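Miyuki Kikuchi has rented out rooms in Hirnau for most of her working life, and she still answers the phone herself. When I called to ask for an hour of her time she said she could do the morning of 5th November, before a tenant came by for keys.

She started with one apartment over a bakery. Her aunt, Kazue Koyama, owned it and was tired of running it. "She gave me a folder and a ring of keys and went to live by the lake," Kikuchi says. "Half the keys didn't fit anything."

There are 50 apartments now, in three buildings. The oldest is Sugiyama House, where rents are low and the stairs are steep. Most tenants stay a long time. Mio Oda, on the second floor, moved in as a student and now has two children at the school across the road.

I asked what people complain about. "Noise first, then heat," she says. "In February I had 133 calls, nearly all of them over one boiler. I slept in my coat that week too - I live in the same building."

She doesn't use an agent. She tried one, Medard, for a year and found she was still getting the calls. These days she meets every applicant in person and asks how they like to spend an evening at home. "I want to know who gets put above whom. A drummer over a night nurse is my fault, and I'll hear about it."

Old walls take up a good part of her budget. She keeps a notebook for each building and writes down every repair, with the price next to it.
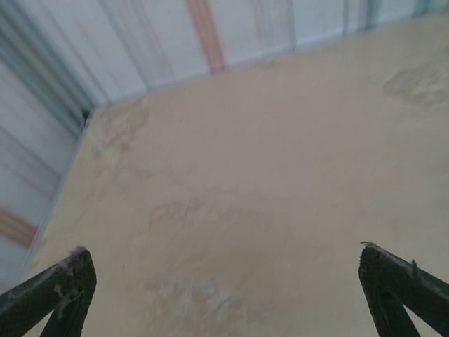 "I don't paint between tenants unless they ask," she says. "Some want to pick the color themselves, and then I buy the paint and they do the work." The arrangement has mostly gone well. Yae Kawaguchi chose a dark red for her kitchen and has kept it ever since.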